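Workshop notebook, Tamberg
Natural dye bench, indigo and overdye

January, morning

Vat opened at 8:40. The flower on top was good, coppery, with a thick foam in the middle. Under the flower the liquid is yellow-green and clear, so the reduction went well during the night. I kept the lid closed with a towel around it and I did not stir in the evening, which I think was the right decision. Last time I stirred before going home and in the morning the vat was tired and blue.

Temperature a little low for my taste. I put the pot back in the warm water bath and waited. The pH strip says 11, maybe a bit under. I did not add lime. I will write here clearly, for the next person: please do not add lime to this vat without testing. The sediment at the bottom is already high and the cloth should not touch it.

Recipe as it stands now: the indigo from Cavolville (the finer powder, in the jar with a white lid), fructose, slaked lime. The ratio is the usual 1, 2, 3. The old powder from Ramanauskas is finished. I scraped the bag and got enough for a small jar of stock, labeled and on the upper shelf. It gives a grayer blue than the Cavolville one. Some of us like it more. For the Flasska order we cannot mix them, the client has approved the swatch already and the swatch is Cavolville.

Scouring, written down because we had uneven pieces before Christmas. The cotton is simmered with soda ash and a little neutral soap for two hours, not one. After one hour the water is already the color of weak tea and it looks finished, but if you change the water and continue, it becomes yellow again. So two hours, then rinse until the water has no color, then leave wet. Linen I did the same way, but the linen needs a second bath. I weighed the dry goods before scouring: 758 grams for this batch, cotton and linen together. All quantities are calculated from this number.

Noon

First dips. Each piece wet out for at least thirty minutes and squeezed well. I went in slowly along the side of the pot, moved the cloth under the surface with my hands, and came out slowly also, squeezing just at the surface so the drips do not fall and bring air. Three minutes for the first dip. I tried a longer one with a test strip and there was no visible advantage. Many short dips are better for rubbing fastness, this I believe from all our earlier tests.

Airing: fifteen minutes on the line, opened fully. Where the cloth sticks to itself, a green line stays, and after it turns blue it is paler than the rest. This is the fault we had in the December napkins. I now open the folds with fingers immediately when the piece is out of the vat and turn it once after five minutes.

Notes on shade, after drying a corner with the iron:

2 dips: sky blue, a little green if the rinse is short.
3 dips: middle blue, even on cotton, on linen a bit lively. I like it.
5 dips: dark, still clean.
8 dips: navy. On cotton it needs a long rinse, the water was blue four times.

The overdye question. The client asked for a gray-green, like dry sage leaf. Weld under a weak indigo gives a green that is too fresh, like a salad. I tried to sadden it with iron, first on strips. Iron very small, a pinch in a full pot, and only two minutes. With this the yellow becomes olive, and one short dip in the weak vat on top brings it to the correct side. With more iron it becomes mud, and the linen feels harder in the hand. I would not go higher, also for the strength of the fiber after some years of washing.

Order matters. Weld first and then indigo is easier to control, as I can stop at the dip I want. Indigo first and then weld gave spots on two strips of four. I do not know why. Perhaps the alum did not reach the fiber evenly under the blue. I keep the strips in the envelope at the back of this notebook.

Neutralizing: a bath with a spoon of white vinegar, after full oxidation, not before. I smelled lime in the linen even after the second rinse, so I did the vinegar bath twice. It lost the smell.

Afternoon

Wash test, strips only. Forty degrees, neutral soap, with a white cotton witness sewn on one side. The sage strips left almost nothing on the white. The navy strips left a pale blue shadow at the seam, which became less in the second wash and was gone in the third. So for navy we must write three washes in the work sheet and calculate the water and the time for this. The price we gave to Flasska includes one wash only. I will bring this up when we speak about the next order.

Dry rubbing is fine for everything up to 5 dips. For navy the finger becomes blue if you rub hard. After the third wash much less.

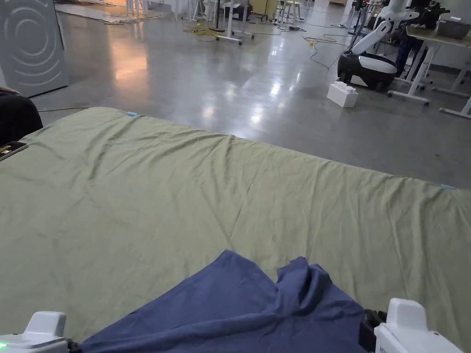

Tamberg, January

Continued in the evening, after the tea.

I compared the light sage and the navy on larger cloth, since small strips always deceive me. The green looks lighter when there is a big flat surface of it, and grayer too. Next to the navy it goes a little toward mint. I am satisfied with this pair. If the client wants it warmer, the change should be in the weld bath and I would leave the blue alone.

Wrinkles are a problem for judging color. Every crease makes a darker line and the eye takes it as a stain. For the final inspection the goods should be ironed, even if it takes more time, and looked at in daylight from the north window. Under the lamp the green becomes yellow and I have already rejected one good piece for this reason.

The vat after today: the liquid turned more green than yellow, the flower is thin. I warmed it, added a spoon of fructose dissolved in hot water, stirred in a circle without splashing and closed it. It should rest through tomorrow. Room temperature 21 degrees when I left, so it should not fall too fast.

To do:
Order fructose, the bag is almost empty.
Ask Cavolville if the next powder is from the same harvest. The strength was different last spring.
New cover for the large pot, the handle is loose.
Wash the net for the sediment and dry it well, it had a bad smell.
Cut new witness strips from the white cotton, same width as before.
Copy the iron quantities on the card above the sink.

One question stays open for me, whether the iron makes the navy more fast if used at the end. I read yes in one place and no in another. I put two strips aside, one with and one without, half covered with cardboard in the window. I will look at them in March.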